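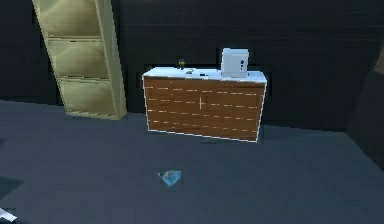
Before you pack, pair the Pretgate luggage tag with your phone and give it a place name to report from. The tag stores one home location and up to 19 saved stops, and it checks in with your phone whenever the two are within 37 feet of each other. Pair it in the room where the bag is normally kept. A low wooden sideboard against the back wall, or an open shelving unit with empty compartments, gives you a flat place to lay the tag down while the light on its face is blinking. Do not pair it inside a closed suitcase.

Section 4: Setting up the tag for air travel

1. Pull the plastic strip from the battery door. The light blinks green twice.

2. Open the Pretgate app and choose Add Tag. Hold the tag next to the phone until the app shows a four-digit code.

3. Check that the code matches the one printed on the card in the box. Tap Confirm.

4. Enter a name for the bag. Use something you can tell apart from your other bags, such as Blue Checked or Carry-On.

5. Tap Trip, then New Trip. Enter your airline, flight number and the address where you will be staying.

6. Place the tag in an inside pocket. Close the zipper.

Note: The tag works with soft bags and hard plastic shells. Metal cases block most of the signal. If you use a metal case, put the tag in the outer strap holder (sold separately, model Baidoo 89).

Caution: Do not put the tag in a pocket with loose batteries or coins.

Section 5: If your bag does not arrive

1. Open the app and tap the bag's name. The last reported location and time appear at the top.

2. Go to the airline's baggage desk before you leave the airport. Ask for a written report and a file number.

3. In the app, tap Missing, then type in the file number. The tag switches to frequent reporting.

4. Tap Share Location to create a link. You can send it to the airline or keep it for your own records.

Note: Frequent reporting uses more battery. The tag can send 400 reports in this mode before the battery must be replaced.

Caution: A location on the map can be off by a building or more. If the bag shows at a private address, do not go there yourself. Give the link to the airline or to the police.

5. When you have the bag back, tap Found. The shared link stops working right away.

Was this page helpful? Yes (37) No (19)
Share this page

Get travel tips and update notices by email. Sign up for the Lindgate newsletter.

Lindgate Travel Products | Contact support | Manual revised November 2019 | Back to top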